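ハンドグリッパの指先パッドを替える間隔について
マルンデール社 保守担当ダニツァ・ウルバン氏に聞く

把持動作の記録に使うハンドグリッパは、可動部が少ないわりに保守の要点が多い。マルンデール社で手持ち式グリッパ「Horkix」の保守を受け持つダニツァ・ウルバン氏は、作業の大半を指先パッドとケーブルに費やしている。聞き手はテルモ・アリエタ。

最初に、指先パッドの交換基準を尋ねた。

「閉動作800回で一度外して見ます。交換するかどうかは表面の凹凸の残り方で決めます。角が丸くなっていても、中央の模様が立っていればそのまま戻します。逆に、中央だけ光って見えるようになったら回数に関係なく替えます」

回数は本体側のカウンタから読む。ただしカウンタは電源を入れ直すと表示が戻る版があり、ウルバン氏は紙の台帳にも控えている。台帳の書式は前任のロスチスラフ・チヒー氏が作ったもので、左右のパッドを別の行に記入する。

「左右は同じようには減りません。右利きの人が持つと、箱の縁に当たるのはだいたい片側です。片方だけ替えると閉じたときの面が合わなくなるので、部品は必ず左右一組で出します。台帳で分けているのは、どちらが先に減ったかを知りたいからです」

固定ねじについては、締める順序に決まりがある。まず指の根元側を仮締めし、パッドの面を相手側と合わせてから先端側を締め、最後に根元側を本締めする。締付トルクは80cN·mで、緩み止め剤は使わない。

「緩み止めを塗ると次に外すときにねじ頭を傷めます。アームは三角の抜きが入った形なので、力をかけてこじると抜きの角にひびが出ることがあります。ひびは根元から3つ目までの抜きをライトで見れば足ります」 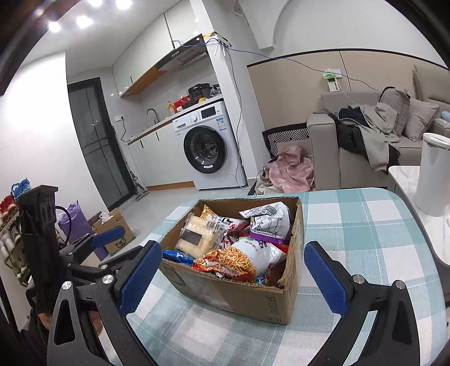
設置環境と点検

Horkixは住宅の室内でも使われる。袋菓子を詰めた段ボール箱を格子柄のクロスの上に置き、青いパッドをその両側に構えるような作業では、工場のセルとは違う項目を見ることになる、とウルバン氏は言う。

「段ボールの縁は紙粉が出ます。縁が破れたり曲がったりした箱だとなおさらです。紙粉はパッドの溝に入って、見た目には減っていないのに滑るという症状になります。袋のほうは表面がつるつるしたフィルムですから、溝が埋まっているとすぐに分かります。まず乾いたブラシで溝に沿って払い、それで取れなければ水で固く絞った布を使います。アルコールは硬化を早めるので使いません」

布のクロスについても注意がある。指先を卓面まで下げると布を一緒に挟み、閉じ量の読みがずれる。原点を取り直すときは布の上で行わず、治具に戻して全閉と全開を各1回ずつ確認する。

カメラの校正は、パッド交換のたびに行うわけではない。

「画像の中で左右の指先が出てくる位置を、基準の画像と重ねて見ます。ずれが13画素を超えたら校正をやり直します。広角のレンズですから、周辺では直線が曲がって写ります。格子柄の曲がり方で判断しようとする人がいますが、布はしわで動くのであてになりません。校正板を使ってください」

故障の件数で最も多いのはケーブルだという。上部のマウントから本体へ曲がって下りる部分で、被覆より先に内部の芯線が傷む。症状は記録の瞬断として現れ、静止した状態で導通を測っても異常が出ない。

「測るときは通電したまま、曲がりの部分を指で軽く動かします。記録が途切れたら交換です。結束バンドで根元をきつく縛るのはやめたほうがいい。曲がりが一点に集まります。うちでは余長を一握り分残して、面ファスナーで緩く留めています」

交換用ケーブルの手配はウテオ社の窓口を通している。12月に納期が延びた時期があり、以後は予備を手元に置くようにした。窓口のフロレンシオ・アブレウ氏とは、コネクタの抜け止めを金属製に変える件を協議中である。

現行の手順書で直したい箇所を聞くと、清掃の項を挙げた。

「『適宜清掃』と書いてあるところです。使う側は適宜と書いてあると清掃しません。次の版では、記録を始める前にブラシをかける、と書きます。時間にして約1分です。あとは台帳の欄に、何を掴んでいたかを書く場所を足します。紙箱か袋か、それだけでも減り方の見当がつきます」

改訂案はエルハン・エルテュルク氏が確認しており、ねじの締付順序の図を差し替えたうえで、ゼレナーク拠点の機体から適用する予定である。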